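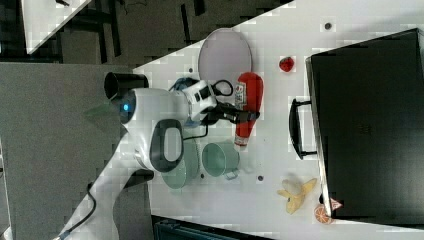
Red plastic squeeze bottle, white tabletop.

Home » Sinus and Nose » At-Home Care

How to Rinse Your Sinuses Without Flooding the Bathroom

A saline rinse is one of the least glamorous things an adult can do over a sink, and one of the more useful. It clears out mucus, pollen and whatever was in the air at the hardware store. Most people who say they hate it had one bad try, usually with plain water, which stings like a pool accident.

What you need

– A rinse bottle made for the nose, or a neti pot
– Distilled or sterile water, or tap water you have boiled and let cool
– Non-iodized salt, with no additives
– Baking soda
– A towel you have no feelings about

Please read the water line again. Tap water straight from the faucet is fine to drink and not fine to put up your nose, where in rare cases the organisms in it can cause very serious infections. If you are boiling, give it a full rolling minute, or three minutes if you live high up, as our Grurkar patients do.

Mix the solution

1. Wash your hands. Wash the bottle too, even if it looks clean.
2. Stir together three teaspoons of salt and one teaspoon of baking soda. Keep this in a small jar with a lid, and label it before someone puts it on eggs.
3. Add one teaspoon of the mix to one cup of lukewarm water. If it burns, use a little less next time.

Do the rinse

1. Lean over the sink and turn your head slightly to one side. The shower works too, if you have given up on the sink.
2. Breathe through your mouth. Keep breathing through your mouth.
3. Put the tip just inside the upper nostril and squeeze gently. You are watering a houseplant, and it's a delicate one.
4. Let the water run out the other side, or out of your mouth, which is normal and a bit rude.
5. Blow your nose softly and switch sides.

A little water may hide in there and reappear later when you bend down to tie a shoe. Tip your head forward a few times before you leave the house – especially before a meeting.

Afterward

Rinse the bottle with the same safe water and let it air dry. Replace it as often as the package says.

Skip rinsing and call us if you have had recent nasal or ear surgery, if your nose is completely blocked, or if you get ear pain, a fever, nosebleeds or a headache that hangs on. Small children should rinse only if their doctor has suggested it.

Sinus and Nose | Allergy | Ear | Throat | Forkow Office | Dindness Office

Related articles
Nasal Spray: You Are Probably Aiming at the Wrong Thing
Is It a Cold or Is It January?
Earwax and the Case Against Cotton Swabs
Parking at the Tudose Building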